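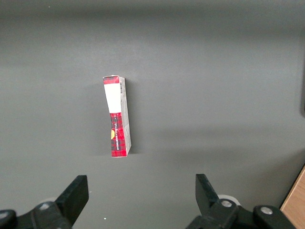
A slim tartan box standing on its end, with the gripper fingers wide open below it.

If you'd asked me in May whether a machine could clear my kitchen worktop, I'd have laughed and handed you a sponge. I'm a bit more careful now. Rochelle Henare runs the practice kitchen and workshop at Clullivport, and she let me hang about for a Wednesday morning with my notebook and a great many daft questions. I write tips about tidying for a living (well, part of a living) and I wanted to know two things: can they do it yet, and is there anything I should be nicking from them for my own house?

Short answer to the first: some of it, slowly. Short answer to the second: oh yes!

Boxes that stand on end

Tall thin cartons are the ones I knock over at home. Tea, foil, biscuits, the lot. They're a pest for a gripper too. Two flat fingers have to come in either side at the same moment, and if one touches first the whole thing goes over like a skittle. Rochelle says her lot practise the approach far more than the lift.

So, the tip. When you take a slim packet out of a packed cupboard, use finger and thumb on the two sides, low down, and don't pinch the top. I'd been grabbing the top flaps for years and wondering why my packets looked so tatty. And if a carton leans when you stand it up, lay it flat or put it between two heavier things. Mine go between the flour and the rice.

Bottles

Anything round wants to roll, and it'll roll towards the edge of the worktop if it can. A machine that's brilliant with a square box can make a right mess of a bottle lying down, as it has to work out which way the thing is pointing before it can decide how to turn its wrist. You and I do that without thinking, which I found oddly cheering.

At home: stand bottles up before you do anything else. It's the first job in my clear-up now. If you must store them lying down (my fridge is hopeless for height) put a folded tea towel underneath, and point all the caps the same way so you can see what's what.

Use a tray, please
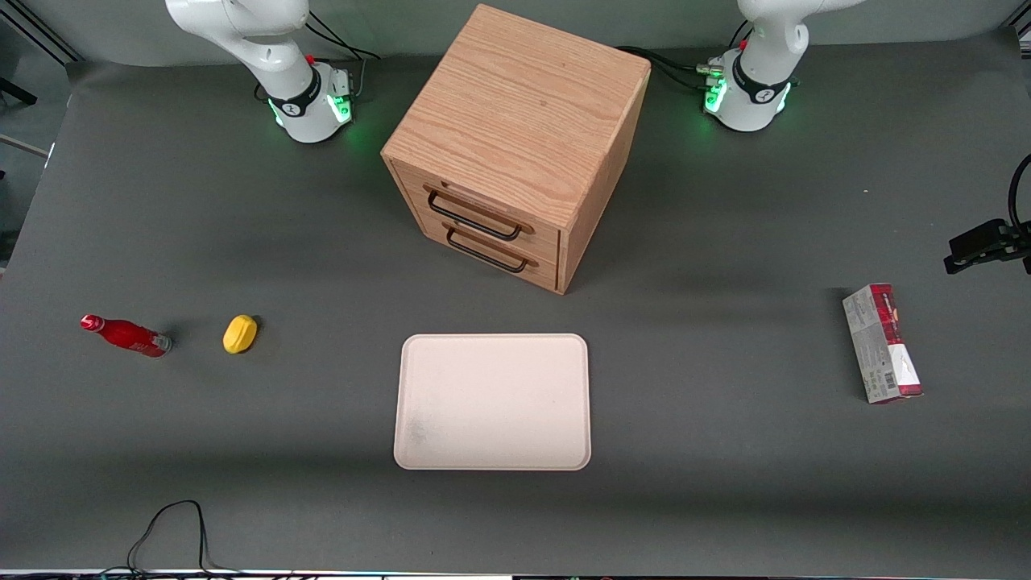

Two arms, a wooden drawer cabinet, and an empty tray with a few bits and pieces still out on the table.

I've been banging on about trays since I started this page and I felt very smug. A tray gives the machine one place to aim for, and it gives you one place too. Mine lives at the end of the worktop. Everything that's out goes on the tray, then the tray gets sorted, and you're only making decisions in one spot. Aitana Moya wrote in from Dreteda to say she does the same with the workbench in her garage, one tray per job, and she hasn't lost a drill bit all spring.

Get one with a raised rim. The flat slate sort look lovely but everything slides off when you carry them.

Drawers

Drawers are where I expected the machines to fall down, and they do struggle, though less than I'd thought. A plain bar handle is a great help, as there's something to hook. Round knobs are harder. Those clever push-to-open fronts are a nightmare, according to Rochelle, and I can tell you they're a nightmare with floury hands as well.

If you're doing up a kitchen or a workshop, go for bar handles with a decent gap behind them. My mother-in-law has arthritis in both hands and hers were changed in an afternoon. I'd also keep one drawer nearly empty. When every drawer's rammed there's nowhere for the stray things to go, and that's as true for me as for any arm.

So can they do the chores yet?

Here's where I've landed. Picking one thing up and putting it somewhere sensible: yes, on a good day, with the table laid out nicely. Doing the whole kitchen after a Sunday roast: no, not from anything I've heard. I timed myself clearing a worktop when I got home, 34 items in just over 4 minutes, and that included stopping to eat a crust. I don't feel I'm about to be replaced.

Soft things and wet things are the sticking point, Rochelle reckons. Dishcloths. Half an onion in cling film. She'd rather see one good at putting the shopping away than one that's passable at everything, and I think I agree with her, although I'd swap the lot for something that would scrub a roasting tin.

Your tips

Ewan Katene says a strip of rubber drawer liner on the bench stops round tins wandering while you label them. I've tried it and it works a treat on bottles as well.

Huguette Tanguy keeps the front 2 inches of her worktop completely clear, always, so nothing gets elbowed off. I managed it for 3 days. Will try again.

Next time I'm doing grill pans, so send me your methods, and please, no more vinegar unless you've got something new to say about it.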